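Keeping a work cloth flat and clean on a white table

2 min read
20 comments · 2 shares

Posted by Ayten Başaran, October 17, 2023

I sort and fit small metal gears on a white table with a dark cloth laid over most of it. The cloth stops parts skating off and saves the table from scratches, but it won't lie flat. It creases mostly towards the front, where I work, and a small part stood on end near a crease can tip over. I also get lint on it, which then ends up in the teeth. 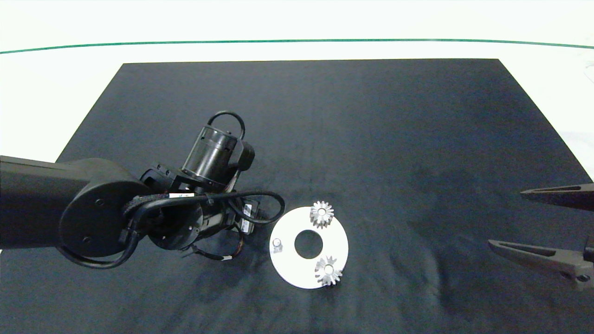 Two gears and a white disc on the dark cloth.

Should I tape it down, swap it for rubber, or is there a way to get the folds out for good? I would like to keep the cloth if I can. It was cut to fit the table and I have a second one the same.

Safta Cozma

Don't tape it. Tape leaves glue on the table and the edge of the cloth starts to fray when you pull it off. I had the same trouble at Garkberg and we ironed ours from the back on a low heat, with a thin cotton sheet in between. Try a corner first. After that, roll it round a cardboard tube when it's not in use — folding is what puts the lines in.

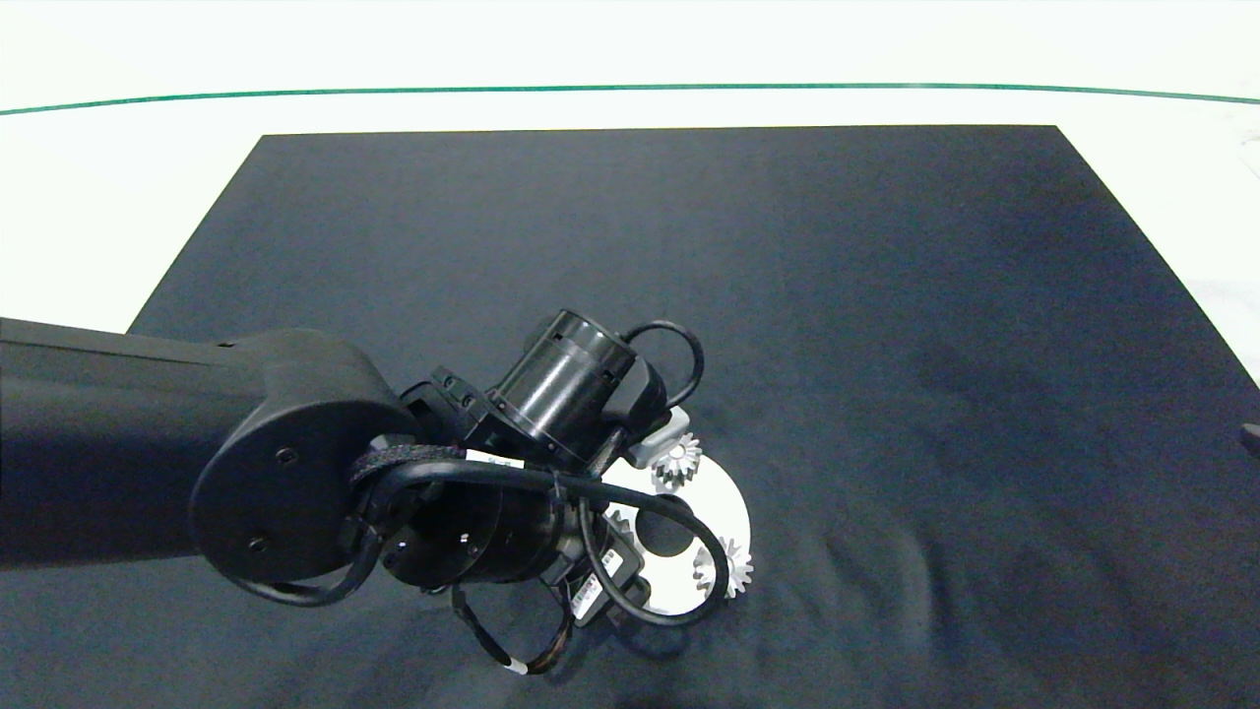
Flat along the far edge, creased lower down.

If it still moves about, put a thin non-slip liner under it, the sort sold for kitchen drawers. Cut it a bit smaller than the cloth so it doesn't show.

Aurelia Buzatu

Just get a rubber one. Easier.

Afroza Marikar

Rubber is fine, but small gears can bounce on it when you drop them, and I find cloth quieter. I would stay with cloth and clean it more often. A sticky roller before you start takes up most of the fluff.

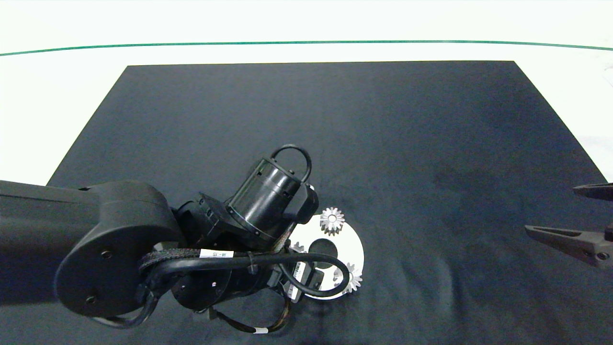

Do the roller in one direction and finish at the front edge. Wipe the white part of the table too, or the dust goes straight back on. I wash mine in November and again in spring, cool water, no softener, and dry it flat.

Can I use a vacuum cleaner on it instead?
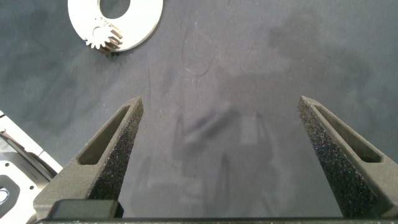
Does a hair or a bit of fibre on the cloth matter if the parts are going to be wiped anyway?
It can still catch in the teeth after wiping, so pick it off before you put any gears down.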